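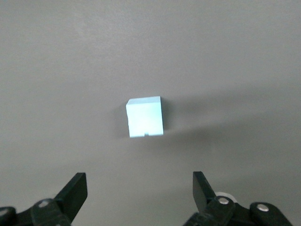
I went to the Nikance open day mainly for the free biscuits, and came home with sore feet, a tote bag and far too many opinions about toy blocks. Nikance makes building blocks, the sort you tip out of a box for small children, and once a year they unlock the workshops in Levar and let anybody wander round. I have two nieces who are at the chewing and throwing stage, so I felt I had a professional interest. The block I kept going back to all day was a little pale blue one, so pale it was nearly white where the light fell on it, sitting all by itself on a plain grey table. It had a small square-cornered notch in the bottom edge and a bit of a nick down at the left side, and I liked it far more than the shiny perfect ones in the shop. But I'm getting ahead of myself.

Getting there is easy enough if you don't do what I did. The number 13 bus stops right outside the gates, and I got off two stops early because I saw a sign with the word Nikance on it and panicked (it was pointing at their old warehouse, which is now a carpet place). So I had a nice walk along the canal in the drizzle and turned up looking as if I'd swum. The woman on the desk gave me a sticker and a paper towel without saying a word about it, which I thought was very decent.

The queue for the first tour was already out of the door, so I did the little museum room first. I'd recommend that anyway, it's lovely and warm in there. They've got boxes going back years, with the lids propped up so you can see the artwork, and a whole cabinet of colours that didn't sell. There was a mustard I would have bought on the spot! Somebody had written the labels by hand and was clearly still cross about the mustard. One lid had a drawing of a castle that you could not possibly have built with what was in the box, and a dad next to me got quite heated about it. I think he'd had that set.

Tours go in groups and ours was a mixed bag, mostly families, plus two students with notebooks and a couple who I'm fairly sure thought they were at the garden centre. Our guide had a voice that carried, thank goodness, because the cutting room is LOUD. You get ear defenders, the children's ones have frogs on, and I was given a frog pair and kept quiet about it. You stand behind a yellow line and watch the sheets go in at one end and the blocks drop out at the other into big tubs. It's very soothing in a noisy sort of way and I could have stayed for an hour. They told us they cut 1,812 blocks in a morning shift, and a boy at the front asked who counted them, and the guide said the machine does, and the boy looked completely let down.

After that you go through to colour mixing, which smells a bit like a new shower curtain. I hadn't expected to find this the best part but I did. There's a wall of sample chips, 231 of them, each on its own hook, and you're allowed to take them down and hold them next to each other. I got stuck on the blues. Very light ones are a pain, apparently, they look like one thing in the mixing room and another thing once you've got a whole block of it under a lamp, and whoever decides these things has to go and stand by the window and squint. I stood by the window and squinted too. Couldn't tell any difference between four of them, so that's one career ruled out.

Then it was the checking area, and this is where they talk you through what gets passed and what doesn't. Corners, mostly. They want the faces flat and the edges straight, and they run a thumb along each one. We all had a go with a tub of rejects and I was hopeless, I passed nearly everything. A girl of perhaps six was far stricter than me and threw out the lot. I asked about little dents and notches and was told that depends which range it's meant for, and then the guide got called away to find somebody's missing welly, so I never heard the rest of it. If anyone else asked on a later tour, do let me know, it's been bothering me.

Lunch was in the canteen. Cheese roll, fine. Tea, very good, proper mugs. The free biscuits were in a tin by the door and had mostly gone by the time I got there, apart from the plain ones. There was a second room with stalls from other local makers, and I had a nice long chat at the Susero table, where they do wooden jigsaws, and a shorter one at Lu, where they do felt animals and where I spent money I'd put aside for my gas bill. The felt heron is looking at me as I type this. No regrets.

The play room is at the end and you can stay as long as you like. Low tables, lots of cushions, blocks absolutely everywhere, and grown men lying on the floor building bridges while their children tugged at them to go home. I made a tower of 80 before a toddler came through it like a train. Her mum was mortified but I'd run out of blocks I could reach anyway.

A few bits if you're thinking of going. Wear flat shoes, there's a metal staircase with holes in it. Pushchairs have to be left at the desk. The shop only took cards in the morning and only took cash in the afternoon, for reasons I didn't follow, so bring both. The seconds bin by the till is the thing to head for, everything in it is cheap and there's nothing wrong with most of it. I filled a paper bag and the nieces have already chewed two of the greens.

They're doing a smaller one in August, without the cutting room but with a building contest for adults, and I've put my name down. Bus fare from town was the same both ways, and yes, I got off at the right stop going home.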